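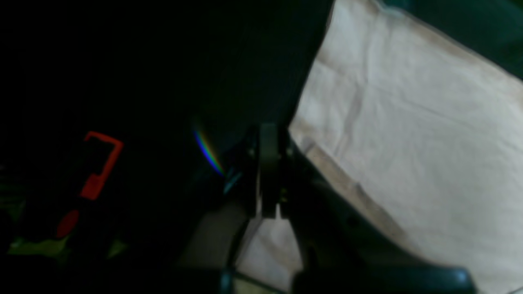

Can a doctoral student change supervisors in the second year without losing the scholarship?
The scholarship stays with the student, provided that the new supervisor belongs to the same graduate program and the transfer form reaches the Graduate Office before the annual review.

The full reply to the list follows.

To: physics-grads list
From: Graduate Office, Department of Physics
Subject: Re: Change of supervisor and the Choi award

Dear members of the list,

The Office has received several enquiries on this matter since the message quoted at the foot of this page was posted. As the rules were revised in July, a written reply to the whole list seems preferable to separate letters.

A student who holds a departmental scholarship may move from one research group to another at any time after the first annual review. The scholarship is awarded to the student and is paid from departmental funds, so the group leader's consent is not needed for payment to continue. The consent of both supervisors is nevertheless required on the transfer form itself. Where the present supervisor declines to sign, the student should write to the Associate Head (Graduate Studies), who may sign in the supervisor's place after speaking with both parties.

The Choi award is treated differently. It is tied to work in theoretical particle physics, and a holder who moves to another field, such as condensed matter or medical physics, will be placed on the ordinary departmental rate from the start of the following term. The difference is $530 per term. A holder who moves between groups within particle theory keeps the award in full. Work on lattice methods counts as particle theory for this purpose. Detector work does not, although joint projects are considered case by case.

With regard to time limits, a transfer does not restart the clock. Candidates are still expected to submit within the period set out in their letter of offer. An extension may be granted where the new project has little in common with the old one, and the request should be made on the same form, in section 4. The Office will not normally consider a request made after the third annual review.

Students moving to the Altport campus should note that their desk, computing account and library privileges are handled there. Accounts on the Rirkden cluster remain open for 24 days after the transfer is approved. Files left on the cluster after that date will be deleted, and the systems group has asked us to stress that they cannot be recovered. Notebooks and raw data belong to the group in which they were produced – students may keep copies with the written agreement of the group leader.

Authorship of unfinished papers should be settled before the move, in writing, and a copy placed on the student's file. The Office does not judge questions of authorship but will refer them to the Faculty adviser if asked.

Completed forms may be left at the counter in room 476 or sent to the Office's usual address. The counter is open until 4 p.m. during term.

Graduate Office
Department of Physics

Géza Szalai wrote:

> Dear colleagues,
>
> I am in my second year in the Bidero group and hold the
> Choi award. My project began as a study of heavy meson
> decays, but for most of this year my work has been on
> lattice calculations, and it has been suggested to me that
> I would be better placed in the lattice group at Altport.
> Both group leaders are in favour of the move.
>
> The graduate handbook says only that awards "may be
> reviewed" on a change of supervisor (page 70). I would be
> grateful to hear from anyone who has made a similar
> change – in particular, whether your funding was affected,
> and whether you were given more time to submit.
>
> I would also like to know how long one keeps access to the
> Rirkden cluster. I have several long runs in the queue and
> would prefer to let them finish before I move my files.
>
> With thanks,
> Géza Szalai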